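A Tuesday at the Clonine Textile Open Day

I work in a small shop that sells curtain fabric and wallpaper, and every October the mills around Clonine open their doors for visitors. This year I went for the first time. The train from Otano takes 80 minutes, and from the station you walk along the canal until you see the old brick chimney of the Tadmont mill. I arrived a little before nine and there was already a line at the gate.

At the entrance you get a paper map and a sticker with the color of your group. Mine was green, so I started in the weaving hall. I must say that no one can prepare you for the noise. They give ear plugs, and I advise you to take them even if you think you do not need them. The guide spoke into a small microphone and we had headphones, but I still missed half of her words. I understood that the building has 193 windows and that the oldest looms stand on the north side, where the floor is stronger. Visitors were allowed to touch the cloth as it came off the loom, and it was warm, a thing I did not expect.

The finishing department

After the weaving we went upstairs to washing and finishing. The smell there is similar to a swimming pool. Cloth goes through long baths and then over heated rollers, and a woman checks it against a lit table for faults. She marks each fault with a piece of colored thread at the edge. I asked how long one learns this job and she said two years until the eye becomes quick. She also showed us how a knitted sports fabric and a woven cotton behave differently when you pull them on the diagonal. I now use the same test in our shop.

The pattern rooms

For me this was the best part of the day. Damasceno, the wallpaper printer, shares the top floor with the mill, and the rooms there are full of flowers. I have always been told that one large floral pattern is enough for a small space, and that everything else must be plain. After this floor I am less sure. A pale, faded floral can lie next to a strong one with black ink lines, and the eye is not disturbed, provided the colors of one are much weaker. A single clear blue also does well between them. 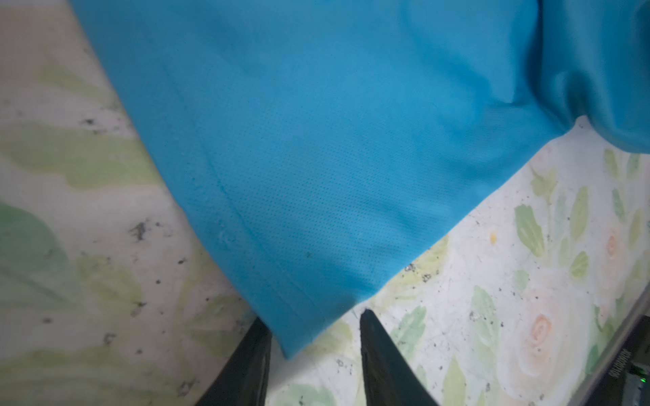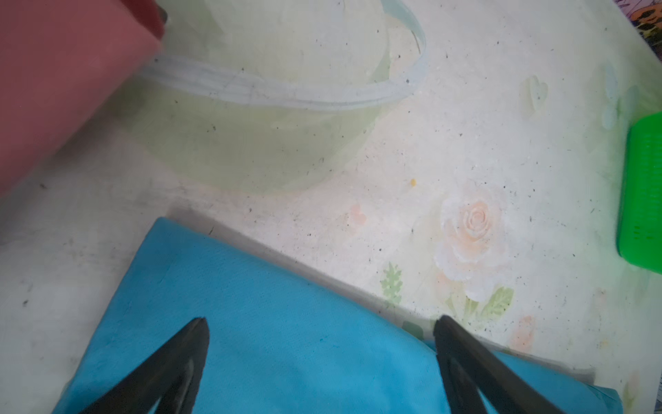
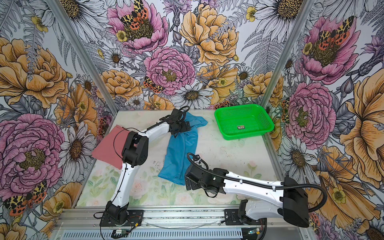
Lunch and the remnant sale

The canteen serves soup, bread and one hot dish for 8 euros. You pay only in cash. I ate quickly because the remnant sale opened at one o'clock, and people had already put their bags by the door to keep a place. There are big bins of end pieces sorted by weight. I bought cotton for cushions and a narrow roll of striped ticking, and I regret that I left a heavy green linen behind.

The sale takes place in the former stable, and it has very little light. If you need to match a color, carry your piece to the door and look at it outside. Two pieces that looked the same gray inside were quite different in the sun.

Practical notes

Only 300 tickets are sold for each day, so reserve early. The stairs to the top floor are steep and there is no elevator for visitors. Wear flat shoes. The last train back to Otano leaves at ten past six.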